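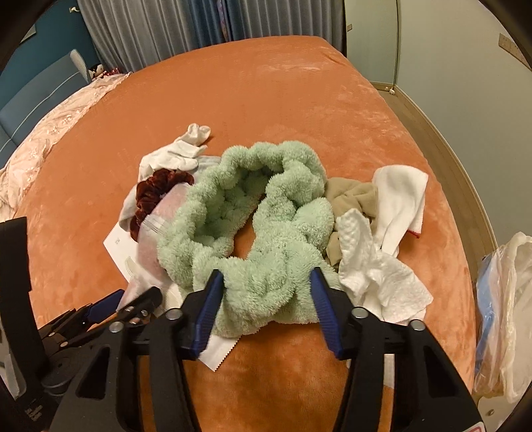

A green headband and a dark red scrunchie on an orange blanket.

Small things need a place to live

When I moved to Zandside, I had 2 suitcases and I believed that I was a person with few possessions. I am not this person anymore. My apartment is small, and still it holds more objects than the house of my grandmother, where six people lived.

I have read many articles which say that we must throw things away. They give a number, for example 300 objects, and you should count until you reach it. I tried it one weekend in July. I stopped in the kitchen before lunch, tired and a little angry, and I had given up only a cracked bowl and some cables.

My opinion is that the number of things is the wrong worry. What makes a home difficult is the small thing without an address. A sofa never gets lost. A hair tie, a key, a button in its paper bag, the warranty for the kettle – these travel from table to bed to chair, and we travel behind them. I think I lose 20 minutes on a bad morning this way, and I arrive at the bus already in a bad mood.

The shops have understood this feeling and they sell us boxes. In Dagdag, the big store near the station, there is a whole floor of them. I bought a set with lids and labels, and for a month it looked very nice. Then I noticed that I had opened the boxes perhaps three times. A lid is a small door, and in the evening I am too lazy even for a small door. So everything landed on top of the boxes.

My grandmother had no system that she could explain. She had a plate by the door, a nail in the wall and a drawer which did not close well. The scissors hung on the nail for all the years I knew her. If you took them, you heard about it at dinner.

I now have a plate too. It is ugly, from the flea market in Cisodow, and the keys are in it. For hair things I use an open bowl next to the mirror. I do not say that it works every day. Yesterday I still looked for my glasses until the coffee was cold, and they were in the bathroom, on top of a box.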